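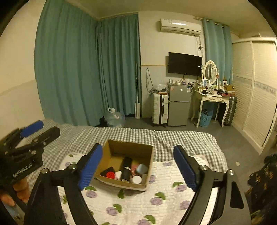

3 min read

Stop packing on the floor

I have moved six times and I have one opinion about it that I will defend to anyone. Pack on the bed. Small things, anyway. The bottles, the jars, all the stuff that lives on top of the fridge and the dressing table and multiplies when the lights are off.

People don't do this. They sit on the floor, they get a bad back, they quit at nine o'clock with the box half done and then sleep next to it for a week. I know because I was one of them. The Geswood apartment, five flights, October, everything in trash bags by the end. Never again.

A box on a bed is at the right height. You stand, you look down into it, you see what you've got. Tall bottle, round jar, something blue, something red. Fine. Close it or keep going. And you want to sleep tonight, don't you? So you finish. The bed is a deadline with a quilt on it.

My friend Iolanda Mendonça thinks this is disgusting. Cardboard on bedding! She has a point about where boxes have been. Her answer is a folding table, bought for the purpose, which then has to be moved too. I've carried that table. I'd rather wash a quilt. Quilts wash. Mine has flowers all over it and forgives a lot.

Second thing, while I'm at it. One room at a time is bad advice if you live in one room. Half the moving guides I've read assume a garage. Dillwood (the rental company, they hand you a booklet with the keys) has a whole page on labeling your attic. What attic. Some of us have the TV over the fridge and the suitcase next to the fridge and the vanity on the other side of the fridge, and that is the house. The bed is the only open space there is. Use it.

Also leave the curtains up till last. Leave the mop out. Leave the water where you can get at it. I have packed the mop first, twice, and both times had to go buy another one at Munasinghe's on the corner, so now I own more mops than a person should.

Third thing. Mix the box. I mean it. Imtiaz Abeysekara, who has moved me more often than any paid mover, sorts by category and writes it on all sides in marker: BATHROOM, DESK, KITCHEN SMALL. Very handsome. But when you get to the other end you don't want a box of nineteen kinds of shampoo, you want one shampoo and a cup and the charger and whatever it is you put on your face. A mixed box is a first-night box. Make one of those for the first night and one for the first morning and the rest can wait untill you feel like it.

He says you lose things that way. I lose things his way too, I just lose them in order.

Is any of this worth an essay? I paid 142 dollars last time for a "packing kit" that was tape, paper and boxes so big I couldn't lift them full. Boxes the size of a washing machine. Who is that for. Get small ones, open tops, ask at a grocery store. Put one on the bed. Start with the thing nearest your hand and dont think about it too hard.

Wash the quilt after. Iolanda is right about that part.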